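How to Prepare and Paint Long Boards for a Simple Wall Shelf

Posted by Kyrylo Hrytsenko, 7/23/22

Many people write to me that their painted shelf looks good for one month and then the paint comes off at the front edge, where the hands touch it. In most cases the paint is fine and the problem is the preparation. I will show the way I do it in my small workshop in Bretham. It is slow, but I have shelves done like this for seven years in my own hallway and they still look decent.

What you need

- Wooden boards, planed on both sides
- Sandpaper, 120 and 180 grit, and one sheet of 240 for the end
- Primer for wood
- Matte paint, water based. I like warm white colors, cream or a little pink
- Small foam roller and one flat brush
- A damp cloth that does not leave threads
- Two trestles or any supports of equal height

Cutting and checking the board

My shelf boards are 720 mm long when they are finished, but I paint the long piece first and cut it after. This way the roller makes one even surface and I have fewer short pieces to turn over. If you have little space, cut first. Both ways work.

Before you do anything, look along the board with one eye closed, as you look along a billiard cue. A small bend is normal. If the board is twisted like a propeller, bring it back to the shop. I bought a twisted one once and tried to fix it with weights over the whole July, and it was wasted time.

Sanding

Start with 120 and always go with the grain. Do not press hard. When the board feels the same everywhere under your palm, change to 180. Now comes the important part, the edges. A sharp corner cannot hold paint, the paint becomes very thin there. Take the sandpaper around a piece of cork and make the corner a little round, with 2 or three light strokes on every edge. You should feel the difference more than see it.

Clean the dust with the damp cloth and wait until the wood is dry.

Primer and paint

Put one thin coat of primer. The wood will feel rough after this, like a cat's tongue. Sand it very lightly with the 180 and clean again.

Then paint two thin coats. Begin with the edges, using the brush, and then roll the face in long movements from end to end. Do not go back to a place that has already started to dry – you will get marks. Between the coats I wait the time that is written on the can, and then a few hours more. The sheet of 240 is for little grains of dust that fall in the first coat.

After the last coat leave the board alone for up to 32 hours before you stack it or drill it. The paint is dry to touch much earlier, but it is still soft inside.

Handling the long piece

A long board is not heavy, but it is awkward. Stand behind it, let the lower end come down first and hold the edge with the fingers wrapped around it. Keep the thumb on the face without pushing, and do not pinch the corner with the nails. Lay an old towel on the floor if the end must rest there.
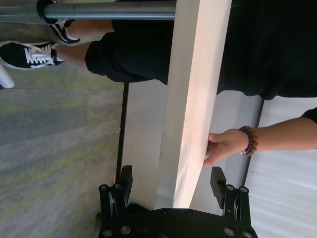
Holding a long cream-white board by its edge.

I should say that a bracelet or a watch can touch the fresh surface, so my neighbor Oda Lindholm, who helps me with the longest boards, puts hers in her pocket when the paint is new. For a board that is already hard I do not worry so much.

Turn the board to the window and check the face from a low angle. The light shows every drop and every roller line. Small drops can be cut off with a sharp blade and touched with the brush. If you find many of them, sand the whole face with 240 and make one more thin coat.

Now mark the length, put masking tape over the line and cut through the tape, so the paint does not break. The new ends are raw wood and need primer and paint also. End grain drinks a lot, so give it one coat extra.

Related articles

Choosing brackets for heavy books
How to store half-used paint for the winter
Repairing a chipped shelf edge
The Surwood bench, part 2: legs and joints
Finding the studs in an old wall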